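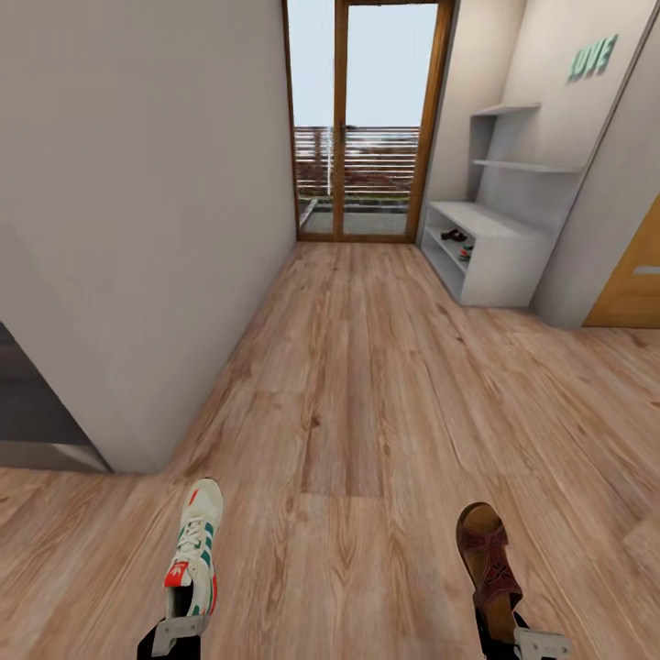 招聘:镜头与机身检测员(全职,一名)

Trilter 是一家面向个人和小型团队的摄影器材租赁公司,总部和仓库都在 Vindstead。我们出租机身、镜头、三脚架、灯具和少量录音设备,客户多数是婚礼摄影师、学生剧组,以及想在购买前先试用一周的爱好者。目前在库镜头 147 支,机身数量少一些,但周转更快。

现招聘一名镜头与机身检测员,负责器材出库前和归还后的检查。岗位为全职,坐班,不接受远程。

岗位说明

检测员每天的工作分为两段。上午处理前一日归还的器材,下午准备次日出库的订单。归还的器材逐件登记、清洁、测试、拍照存档,然后放回防潮柜或转入待修区。出库的器材按订单配齐电池、存储卡、前后盖、遮光罩和说明卡,装箱后交给发货同事。

测试项目有固定的表格。镜头要看前后组镜片、卡口触点、对焦环和变焦环的阻尼、光圈叶片,再用测试图在中心和四角各拍一组。机身要看传感器灰尘、坏点、快门计数、取景器、热靴、两个卡槽,以及所有按键和拨轮。三脚架看脚管锁、中轴和云台是否滑动。表格填写完毕后录入系统,录入的文字会被客服直接引用,所以请写完整的句子,例如“前组边缘有一处细划痕,逆光下可见,对成像无影响”,不要只写“有划”。

发现损坏时,检测员需要判断是正常磨损、旧伤还是本次租期内造成的损伤,并附上对比照片。是否向客户收费由客服主管决定,检测员不与客户谈费用。

具体职责

1. 归还器材的接收、核对与登记,配件缺失当日上报。
2. 机身、镜头、三脚架和灯具的功能测试。
3. 镜片、传感器和机身外部清洁。
4. 存档照片的拍摄与命名。
5. 简单维护,包括更换眼罩、胶皮、脚架垫、卡口螺丝。拆机维修不在职责范围内,一律送外部维修点。
6. 每月一次全库盘点,与另外两名同事共同完成。
7. 固件升级。升级前须确认该机型的出租配件与新固件兼容。
8. 电池健康度检查,鼓包或容量明显下降的电池单独存放并登记报废。

任职要求

熟悉至少两个主流卡口系统的机身和镜头,能够不看说明书完成日期、格式化、恢复出厂设置、自定义按键清除等操作。

有独立清洁传感器的经验,湿式清洁和气吹均可。面试时会有实际操作。

能看懂测试图,能分辨偏轴、跑焦和手震造成的模糊。不要求光学专业背景。

能使用电子表格。我们的库存系统是自行开发的,入职后会有培训,不需要提前学习。

中文书写清楚。能阅读英文说明书更好,遇到不懂的术语可以查。

能搬运单件较重的器材箱。灯具和大型三脚架的箱子有轮子,但上下货架仍需要人力。

有下列经历的申请人会优先考虑:在相机店、维修店或学校器材室工作过;用过胶片机身并了解快门测速;做过二手器材的收购或定级。没有这些经历也可以申请。

不要求提交摄影作品集。会拍照有帮助,但这个岗位不评价作品风格。

不适合的情况

往年招聘时有一部分申请人希望借这个岗位大量试用新器材,写评测或拍视频。员工确实可以借用器材,规则见下文,但工作时间内接触器材的方式是重复的检查,一天可能要检查同一型号的标准变焦镜头很多次。如果主要目的是做评测内容,请先考虑清楚。

另外,我们不允许员工以公司名义在论坛或视频平台发布对具体型号的评价。个人账号使用自购器材发布内容不受限制。

工作时间与地点

每周工作 40 小时,两班制,早班和午班每两周轮换一次。5 月是婚礼旺季的开始,当月可能安排加班,加班按时计酬,也可以换成调休,由员工自己选择。

工作地点在 Vindstead 仓库二层的检测室。检测室恒温恒湿,不得饮食,一层有休息间和微波炉。仓库有自行车停放处,汽车停车位需提前登记。

出差很少。每年可能有一至两次前往 Bergeron 分店协助盘点,当天往返,交通由公司安排。

薪酬与福利

月薪按经验定级,分为三档,面试通过后书面告知具体数额,试用期与转正后的底薪相同。试用期三个月。

年假、病假按当地规定执行,转正后另有两天带薪的个人事务假。

器材借用:转正员工每月可免费借用在库器材一次,每次最长四天,前提是该器材在借用期间没有订单。借用需要走与客户相同的出库和归还检查流程,检查由另一名同事完成。借用期间损坏的,按员工维修价承担。

退役器材内购:出租满年限或快门数达到上限的器材,先向员工开放内部购买,之后才上架公开出售。每件器材附完整的检测记录。

学习补贴:参加清洁、维修或色彩管理类课程的,凭结业证明报销一半学费。
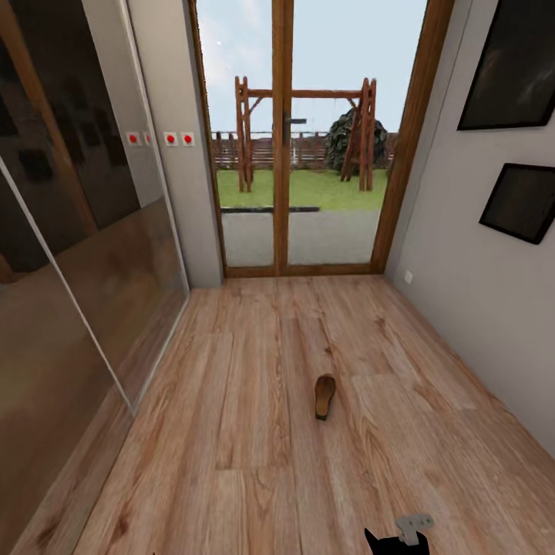

玻璃门外的后院与木制秋千架

团队情况

器材部目前有五人:部门负责人 Dela Sulemana,两名检测员,一名发货员,一名负责灯具和录音设备的技术员。新同事向 Dela 汇报,入职前两周由一名现有检测员带班。

带班的安排是这样的:第一周只做归还接收和外观检查,每件器材由带班同事复核;第二周开始做功能测试和存档拍摄,抽检复核。第三周起独立值班,但传感器湿式清洁和大口径长焦的测试仍需两人在场,直到通过内部考核。考核可以多次参加,没有次数上限。

部门每两周开一次短会,内容是最近的退回投诉、送修进度和待采购清单。检测员可以提出采购或停租的建议。去年停租的一款轻便三脚架就是检测室提出的,原因是脚管锁在沙滩上使用后很难彻底清理。现在替代它的是 Vanden 系列三脚架,锁扣可以徒手拆开冲洗。

招聘流程

第一步,书面申请。收到申请后我们会回信确认。如果没有收到确认信,请检查垃圾邮件,然后再发一次。

第二步,电话沟通,时长二十分钟以内,主要核对经历和可以入职的时间。

第三步,现场面试与实操,半天时间。实操分三项:

一、检查一支二手定焦镜头,填写标准检测表。镜头上有若干真实的使用痕迹,不需要全部找出,但已写下的内容要准确。

二、清洁一台退役机身的传感器,前后各拍一张检查图。工具由我们提供,也可以自带习惯用的工具。

三、根据一张订单配齐一个器材箱。订单中有一处配件与机身不匹配,需要指出来。

实操结束后与 Dela 面谈,可以提任何与岗位有关的问题。参加现场面试的申请人,无论是否录用,都会收到 200 元交通补贴,在 Vindstead 以外居住的另加 100 元。

第四步,录用通知。通知以书面形式发出,未录用的申请人也会收到回复。

申请材料

请提交以下内容:

简历一份,不超过两页,不需要照片。

一封简短的说明,写明熟悉哪些卡口系统、是否清洁过传感器、最早何时可以入职。

一份检测记录样本。请选一支自己手头的镜头或一台机身,品牌和新旧不限,写一段外观与功能描述,附两到三张照片。照片用手机拍摄即可。我们看的是描述是否清楚,是否与照片一致。手头没有器材的,可以借朋友的,也可以描述一副旧三脚架。

材料请合并为一个文件,通过 Trilter 网站的招聘页面上传,职位栏选择“器材部检测员”。也可以打印后寄到 Vindstead 仓库,信封注明“Dela Sulemana 收”。寄来的材料不退还,请不要寄器材实物。

申请截止日期:2019年8月31日。截止日之后收到的申请不进入本轮,但会保留半年,有同类职位时优先联系。

常见问题

可以兼职吗?
本轮只招全职。旺季会另外招收短期仓库助理,信息单独发布。

只熟悉一个卡口系统可以申请吗?
可以提交,但请在说明中写清楚。如果清洁和检测经验较多,第二个系统可以在试用期内学习。

近视或者戴眼镜有影响吗?
没有影响。检测台配有放大灯和目镜,取景器检查时可以调节屈光度。

需要自备工具吗?
不需要。气吹、镜头布、清洁棒、检查灯、螺丝刀都由公司配备,清洁棒按规格领取,一次性使用。

工作中不慎损坏器材怎么办?
立即上报并登记。按流程操作造成的损坏由公司承担,没有按流程操作的,由部门负责人了解情况后处理。两种情况都不会从当月工资里直接扣款。

离职后可以继续享受退役器材内购吗?
不可以。离职后按公开售价购买。

我在做摄影师的副业,会有冲突吗?
没有冲突,只要不占用工作时间。副业需要租器材时,可以使用每月的免费借用,也可以按员工价下单。

检测室可以参观吗?
进入现场面试的申请人会在实操前参观检测室和防潮柜区,其他时间不接待参观。

关于职位的其他问题,请在招聘页面的留言栏提交,工作日内由器材部回复。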